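Setting up a large room for a group session

Walk the room before anyone arrives. In the Boyer hall at Drorkville we start at 7 and need 30 minutes.

1. Switch on all the ceiling lights, then check for dark spots at floor level.
2. Open any blinds on the glass doors. Keep the doorway clear for 5 feet on the inside.
3. Sweep the floor. Speckled floors hide grit, so go over the entry twice.
4. Mark the work areas with tape and leave a walkway between them.
5. Ask people to wait near the doors until you call them over.

Put the tape back in the supply closet when you finish.
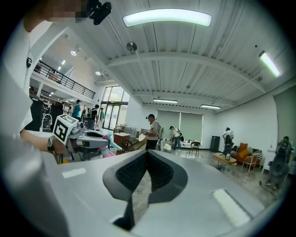

The hall with the ceiling lights on and people near the glass doors.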